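Trikmont Summer Sleeping Mat – Care and Set-Up Guide
Last updated: February

4. Laying the mat on the bed

Before you start, clear the mattress and pull the fitted sheet tight. Folds under the mat will press on the cord that joins the tiles.

1. Set the rolled mat at the foot of the bed with the cord ends facing down.
2. Unroll it toward the headboard. Keep both hands on the roll – if it drops open, the tiles can pinch your fingers.
3. Line up the long edges with the sides of the mattress. On a wider bed, some of the sheet will show around the mat.
4. Press down along each row of tiles with your palm. Rows that stand up can be eased flat by pulling lightly on the nearest edge.

CAUTION: Do not kneel on a single row or drag a suitcase across the mat.

NOTE: The mat must not be ironed or put in a dryer. Keep it at least 60 cm from a heater.

5. Daily use

1. Wipe the tiles with a damp cloth and let them air for 90 minutes before making the bed.
2. Clothes may be sorted or folded on the mat. Close zippers first so the teeth do not catch on the cord.
3. Move jackets and other heavy items off the mat before you lift or roll it. A bamboo mat over a pink sheet, with clothing still piled on one side, is not ready to roll. 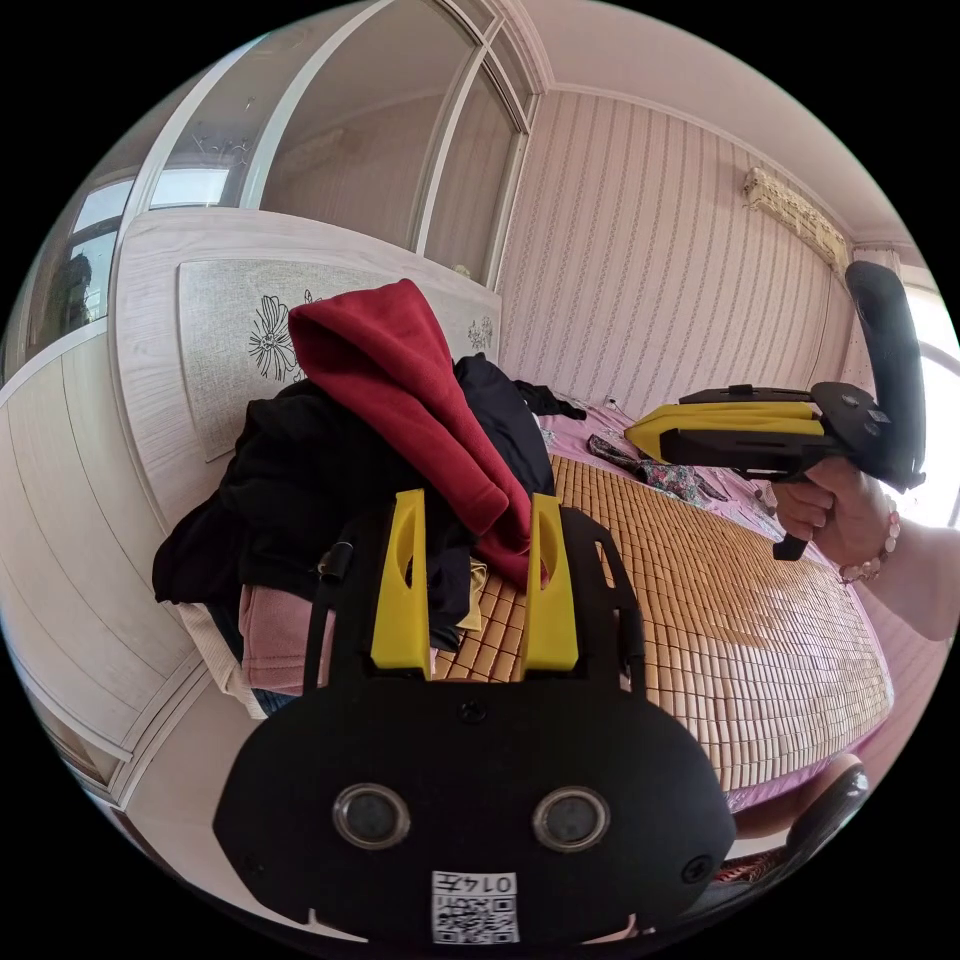
6. Rolling and storing

1. Turn back any loose bedding and roll from the headboard end.
2. Tie the roll in two places with the cotton straps.
3. Store it upright in a dry closet.

Trikmont Home Textiles | Contact customer service | Back to top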